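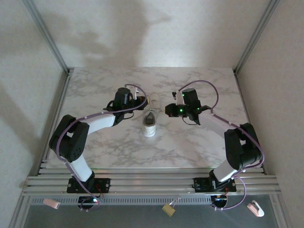

TEXTILE STRUCTURES – UNIT NOTES

Narrow Fabrics: Braided Cords and Laces
Drirnham Technical College, Department of Applied Textiles
Revised 4/12/22

Read before the lab on braid geometry. Bring the yarn numbering table from the September packet.

1. Scope

A narrow fabric is a textile made to a limited width with a finished edge on both sides. The group includes woven tape, knitted cord, and braid. These notes cover braid only, with the shoelace as the running case. Twisted rope belongs to the next unit.

2. How a braid is formed

A braid is made of yarns that cross one another diagonally to the long axis of the product. No separate weft is present. On a maypole machine, each yarn package sits on a carrier. Half of the carriers travel clockwise and half counterclockwise, following a serpentine track so that the two sets pass alternately inside and outside each other. The yarns meet at the braid point, and the take-up roll draws the finished cord away.

If the track is a closed loop, the product is tubular and the number of carriers is even. If the track reverses at two end points, the product is flat, and the number of carriers is normally odd. A tubular braid made without a core can be pressed flat, and many laces sold as flat are of this kind. To tell the two apart, open the cut end with a needle. A tube will accept the needle between its layers.

Three interlacing patterns are in common use:

Diamond – each yarn passes over one and under one.
Regular – each yarn passes over two and under two.
Hercules – each yarn passes over three and under three.

With yarn and braid angle held constant, longer floats give a smoother surface and less crimp. They also snag more easily.

3. Braid angle and yarn length

The braid angle is measured between a yarn and the long axis of the braid. It is set by the ratio of carrier speed to take-up speed. Faster take-up lowers the angle and opens the cover. Slower take-up raises the angle, and the cord becomes thicker and stretches more at low load.

Neglecting crimp, the yarn length needed from each carrier is

yarn length = braid length / cos (braid angle)

Record the braid length with the sample relaxed. A lace marked 104 cm may measure longer if it is pulled straight by hand, and the error carries directly into the result. Allow the sample to rest on a flat surface before measuring.

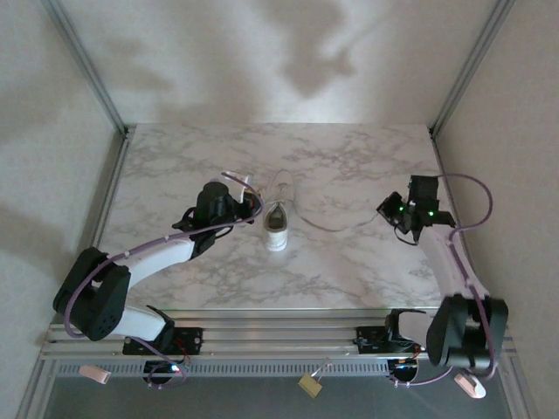
White sneaker with a long shoelace extending to the right.

4. Materials

Polyester is the usual choice for athletic laces. It absorbs little water and resists abrasion well. Cotton holds a knot well but wears faster at the eyelets. Nylon is strong and elastic, and its smooth filaments let a loosely tied bow slip. Spun polyester sits between cotton and filament polyester in surface friction.

The sample cord for the lab is Kakby flat braid, supplied by Padater in a single package of 3,002 meters. Do not cut from the outer layers, which have been exposed to light.

5. Friction and knots

Tension along a cord wrapped on a cylinder follows the capstan relation:

T2 = T1 e^(μθ)

where μ is the coefficient of friction and θ is the wrap angle in radians. T2 is the higher tension, on the side toward which the cord is about to slip. The relation assumes a flexible cord of negligible thickness, so treat results for a thick lace as estimates.

A bow tied as a doubled reef knot lies across the shoe. If the second half is tied in the same direction as the first, the result has the form of a granny knot and tends to turn along the shoe. The granny loosens more readily under repeated impact.
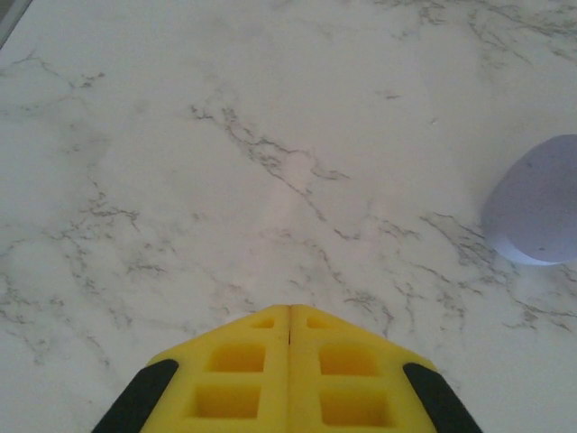

Knots also reduce breaking load. The yarns on the outside of a tight bend carry more than their share and fail first. In the Oravec data set used for this unit, a cord that broke at 200 newtons when straight kept 67 percent of that load with an overhand knot. Report both values when you submit your own tests – a knotted value alone cannot be compared between cords.

6. End finishing

The tip of a lace is called an aglet. It keeps the braid from opening and stiffens the end for threading. Plastic film aglets are wrapped around the cord and bonded with heat or solvent. Metal aglets are crimped. Check a film aglet for overlap along its full length, and reject any sample in which braid yarns are caught in the seam.

Terms to know: carrier, braid point, take-up, cover, crimp, float, aglet.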